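Eau dure, textiles et dosage : notes après un hiver de mesures

Publié en mars, rubrique Maison et mesures

Le point de départ est banal : des serviettes devenues rêches en moins d'un an et des traces blanchâtres sur les t-shirts foncés. J'ai d'abord accusé la lessive, puis la machine, puis l'étendoir placé trop près du radiateur. L'eau est venue en dernier, alors que la bouilloire aurait dû me mettre sur la voie.

À Vanalstead, le réseau annonce une eau « moyennement dure à dure », ce qui couvre à peu près tout. J'ai acheté un kit de titrage à gouttes de marque Flistia. On prélève 5 ml, on ajoute le réactif goutte à goutte, on agite, et on s'arrête quand la solution vire du rouge au vert. Une goutte correspond à un degré français. Première mesure au robinet de la cuisine : 43 °f. J'ai recommencé à la salle de bains et obtenu la même valeur, ce qui est rassurant pour le kit et moins pour les serviettes.

Rappel pour ceux qui n'ont pas l'échelle en tête : un degré français équivaut à 10 mg de carbonate de calcium par litre. Au-delà de 30 °f, les notices de lessive passent en général à la colonne « eau dure », souvent imprimée en petit au dos du bidon.

Ce que fait le calcium dans le tambour

Les ions calcium et magnésium se combinent aux savons pour former des sels insolubles. Ces sels se déposent sur la fibre, la raidissent et retiennent une partie des salissures. Les tensioactifs de synthèse y sont moins sensibles que le savon vrai, mais ils y perdent aussi en efficacité, et c'est pourquoi les lessives en poudre contiennent des agents anticalcaires (zéolithes, citrates, polycarboxylates selon les formules). Les lessives liquides en contiennent généralement moins. Avec une eau à 43 °f, la différence se voit sur le coton éponge au bout de quelques semaines.

J'utilisais une lessive liquide au savon de Marseille, dosée selon la colonne « eau douce ». Difficile de faire pire.

Deuxième erreur, le surdosage compensatoire. J'ai doublé la dose pendant un mois. La mousse a augmenté, le rinçage s'est dégradé et les traces sur les textiles foncés sont devenues plus nettes. Pour distinguer un résidu calcaire d'un résidu de lessive, le test est simple : une goutte de vinaigre blanc sur la trace, cinq minutes d'attente, rinçage à l'eau déminéralisée. Si la trace disparaît à l'acide seul, le dépôt est surtout minéral. Si elle part déjà à l'eau tiède, c'est du produit mal rincé. Chez moi, les deux coexistaient.

Les couleurs saturées demandent une remarque séparée. Sur un rouge, le voile minéral se lit comme une perte de teinte, et l'on conclut vite à un mauvais colorant. Avant de condamner une pièce, il vaut mieux l'étaler à plat, en lumière diffuse, et comparer l'extérieur avec l'intérieur de l'ourlet, qui frotte moins.

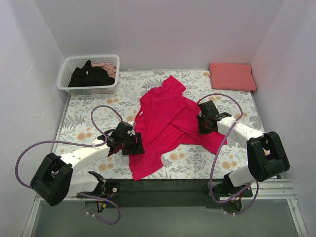 Manches courtes, rouge cramoisi, sur drap à feuillages.

Le protocole

J'ai gardé le même programme (coton, 40 °C, essorage moyen) et la même charge, pesée à sec sur une balance de cuisine. Seuls la lessive et l'additif changeaient. La série complète compte 16 lavages, répartis en deux groupes égaux :

Groupe A : poudre Trisis, dose « eau dure », sans additif.
Groupe B : même poudre, dose « eau moyenne », plus du citrate de sodium dans le tambour.

Pas d'adoucissant. Il dépose un film cationique qui donne une impression de souplesse et fausse toute évaluation au toucher, en plus de réduire l'absorption des serviettes.

Pour l'absorption, j'ai découpé des bandes dans une vieille serviette et mesuré la hauteur de remontée de l'eau par capillarité, bande suspendue, extrémité immergée d'un centimètre. La méthode est rustique et la lecture se fait à 2 mm près dans le meilleur des cas. Elle suffit pour classer des résultats, pas pour publier.

Résultats

Le groupe B passe devant, de peu mais régulièrement. Les bandes remontent l'eau plus haut et le toucher est moins cartonneux après séchage à l'air. Le groupe A s'améliore par rapport à la situation de départ, ce qui confirme que l'essentiel du gain vient du passage à la poudre et au bon dosage. Sur les textiles foncés, je ne vois pas de différence entre A et B.

Le citrate ne convient pas à tout. Je l'écarte pour la laine et la soie, faute d'essais, et je ne le mélange pas avec un produit chloré. J'ai aussi renoncé au vinaigre à chaque rinçage. L'effet est réel sur le dépôt, mais les avis divergent sur la tenue des joints en élastomère et je n'ai pas envie d'arbitrer la question sur ma propre machine.

Côté énergie, le compteur individuel branché sur la prise indique 1,805 kWh cumulés pour les deux premiers lavages. Je donne le chiffre tel qu'affiché, sans illusion sur la troisième décimale.

Reste l'adoucisseur. Le modèle Chin que j'ai regardé régénère au sel et demande un raccordement à l'évacuation, impossible dans mon placard sans déplacer le chauffe-eau. J'ai donc laissé le dossier de côté. Prochaine mesure de dureté prévue en fin d'été, au même robinet, avec un flacon de réactif neuf, car l'actuel vire de plus en plus lentement.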